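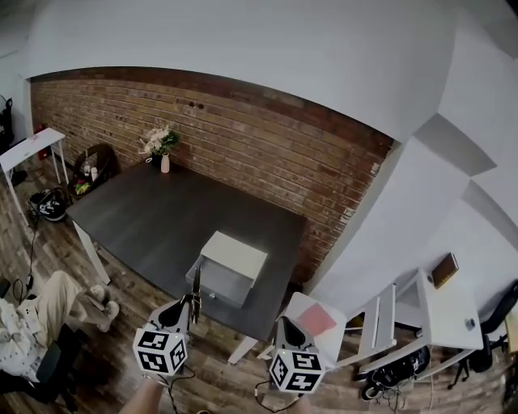 The Board of Jestow Athletic convened at seven in the evening to consider the matter of the cup replay. The club secretary, Azra Mujić, read the letter from the league office into the record. It was dated 2020-03-10 and ran to a single paragraph. The replay against Sotness Rovers would be held at the neutral ground in Quintero, and each club was to confirm its attendance in writing.

Ms. Mujić noted that the first match had drawn a paid attendance of 1,427, the largest crowd the club had recorded at home. It had ended level after extra time. The tying goal was scored by the Jestow captain, Bumex, whose given name appeared on no team sheet and who had answered to the one name since joining the youth side.

The Chair then raised the subject of the captain's knee. A report from the club physician had been circulated. It stated that the player had completed the match on an injury received in the first half, that he had informed no member of the staff, and that he should not play again before May.

Does the captain travel with the team to Quintero?
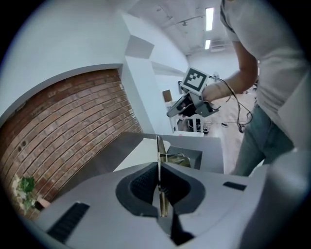 Who has the authority to leave a fit or unfit player out of the side?

Under the rules of the club, that authority rests with the manager alone, and the Board may only advise.

The manager was invited into the room. He stated that he had read the report twice. He stated further that the captain had come to his house the previous evening, had stood in the hallway with his coat on, and had asked to be named among the substitutes. The manager had given him no answer. The captain had thanked him and walked home, a distance of two miles, and the manager had watched from the window to see whether he limped.

"And did he?" asked the Chair.

"Not until he reached the corner," the manager said. "I believe he thought I had gone in."

Ms. Mujić asked whether this remark should be entered in the minutes. The Chair replied that it should not. She had already written it down, and she drew a line through it with care, so that it could still be read.

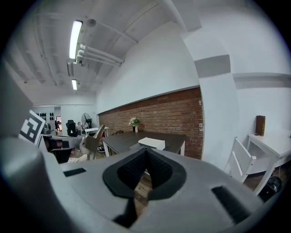 What did the manager decide?

He named the captain to the traveling party as a member of staff, with a seat on the bench and no place among the substitutes.

The decision was communicated to the player the next morning at the training ground. He asked who would wear the armband. On being told that the matter was open, he took it from his jacket pocket, where he had evidently been carrying it, and handed it to the left back, who was lacing his boots and did not at first understand what he was being given.

The letter of confirmation was mailed at noon.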